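Washing-up thread, as a few of you asked how we manage in the Premville flat without a dishwasher. Mostly it comes down to where things sit round the sink.

1/ The counter is black speckled stuff and shows every water mark. I stopped fighting it. Wipe once at the end, with the cloth wrung out hard, and leave it.

2/ The old rack took up the whole left side, so it went in April. Sold it to someone in Kerkura who collected it the same evening. Now things get stacked on the left and dried by hand. It takes 10 minutes after supper and the counter is clear before bed.

3/ Order of washing: glasses, cups, bowls, plates, then anything oily. I know everyone says this. I ignored it for years and had greasy glasses for years.

4/ Plates and bowls go in a few at a time. If I fill the basin I can't reach the drain, and then the bits sit there and the water goes down slowly.

5/ The white hose on the tap is the best thing we've added. It reaches into the corners of the basin, so rinsing the sink out is quick. The fitting came in a mixed bag from Trastamix and I had to try a couple before one held – take a photo of your spout before you order.

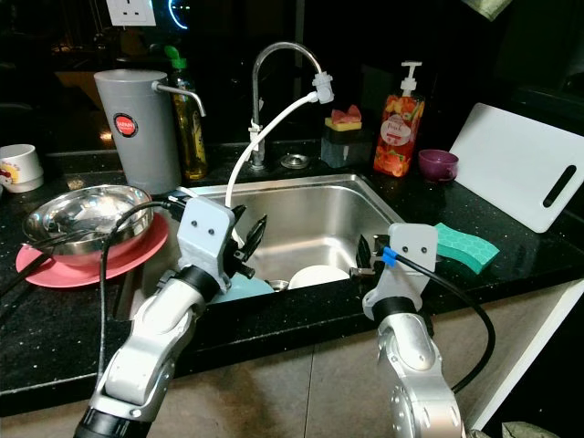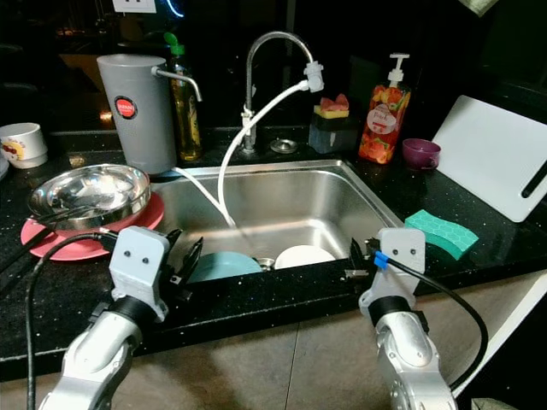 Our sink, both times with the steel bowl parked on the pink plate to the left.

6/ The sponge holder lives behind the sink on the right. Before that the sponge sat in a puddle and smelled by the end of the week. Swap the sponge more often than you think you need to.

7/ The water filter stays on the left next to the oil. Not ideal, as the oil bottle gets sticky and then so does the filter. I wipe both when I do the counter. There's a shelf by the cooker that would suit the oil better – I keep meaning to move it.

8/ Someone asked about soaking. Pans with stuck rice get 30 minutes in warm water. Anything longer and I forget they're there and find them in the morning.

9/ To the person asking about limescale: citric acid on a cloth, wrapped round the tap, then rinsed off. I get mine from Picard, the hardware shop, in the big tub. Keep it off stone worktops if that's what you have.

10/ Next job is the cupboard under the sink, which is mostly carrier bags. Will post when it's done.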